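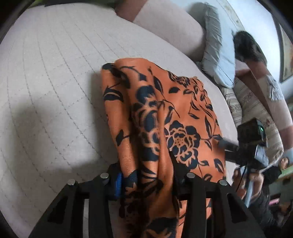 The Jumau Sheep Costume comes as a kit, because the finished sort never fits anyone's child. You get a hooded tabard, two ears, a tail and a bag of fleece tufts, and you sew the tufts on yourself of an evening while the child explains that they now want to be a shark. The tabard is plain cream. We did try a patterned one, and it was a mistake. Big navy-blue flowers on orange make a lovely bit of fabric, but from the back row of a school hall they say curtains, and a sheep has enough to contend with.

Sizes run from three years to nine. Measure from shoulder to knee, with shoes on, and go up if you're between two. The hood fastens under the chin with a single popper, which an annoyed four-year-old can undo without help. Arms are left free – wear any long-sleeved top you have in white, grey or whatever colour the wash has turned it.

There are 300 tufts in the bag, which is enough for a respectable front and a slightly thinner back. Amado Mangubat, who designed it, puts his on in rows. Everyone else starts at the neck with great ambition and gets sparser towards the hem. Either will do. Extra tufts are sold separately, and yes, we have noticed who buys them and how close to the nativity they do it.

The ears are wired and will bend to look alert, sleepy or, after a car journey, like one of each. The tail is held on by a button – please sew it on properly, with proper thread. Mornton primary ordered a whole flock last year and ended the final carol with tails all over the stage.

Wash the tabard by hand in cool water and dry it flat. Take the ears out first. Do not tumble dry, unless you would like a costume for a much smaller sheep.

Also in the range: Drurkthorpe Donkey (same hood, longer ears) and the Heitmann Hen, back in stock in July.

Item no. 3619
Needle and thread not included. Nor is the shark.

259 shares
9 comments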